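Trurkdale to close Metwally Square for drainage work

Tuesday, July 7, 2026
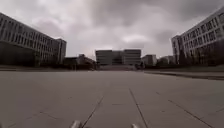
When will the weekly market move out of the square?
Stalls will trade on Wustholm Street from the second week of the work until the drains are finished.

The town of Trurkdale will close part of Metwally Square this summer to replace storm drains that backed up twice in April. Water got into the basements of several shops on the north side, and the library lost 299 books from a lower storage room.

The contract went to Flolura, a local paving and drainage firm. Crews will lay 145 yards of new pipe and add two inlets near the bus stop. The old pipe is clay and has cracked in several places, according to a survey the town ordered after the second flood.

Market traders were told about the move by letter last week. There are 201 permit holders on the town's list, though most trade only in the warmer months. Permit fees will be cut by half while the market is on Wustholm Street, and traders who have already paid for the season will get a credit toward next year.

Buses will stop outside the post office during the work. Drivers can use the lot behind the town hall, where the two-hour limit will be lifted on market days. Deliveries to shops on the square will be allowed before 9 a.m. through the east entrance.

Residents with questions can stop by the public works desk at the town hall. Claims for damage from the April floods are still being accepted there.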